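Kondeck releases Clundo 2, a motion planner that knows a door when it meets one

FURNGATE – Kondeck today released Clundo 2, the second major version of its planning software for two-armed kitchen robots. It goes to existing license holders on Saturday, which is when most of them said they would rather be doing something else.

Earlier versions treated an open microwave door as a wall that had turned up without notice. Clundo 2 models the hinge, the handle and the space the door sweeps through, and replans as the door angle changes. The new release ships with 79 simulated kitchen tasks, up from 6.
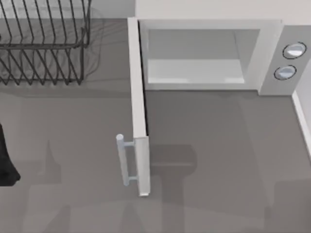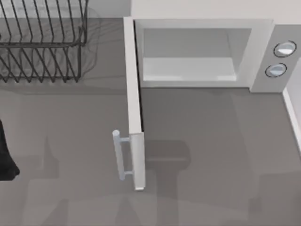

Microwave task, door open, in the Clundo simulator.

What's new

Handle poses are now worked out from the current door angle. Each task can be replayed from 1000 random starting positions – overnight, if your office has thin walls and loud fans. The log viewer, long described by users as "a log," has search.

Akgül, the perception module, is included and can be switched off by people who already have one they like.

Availability

Clundo 2 runs on Linux. Upgrades are free for current customers through September. Release notes are on the Kondeck support page, under Downloads, below the old release notes.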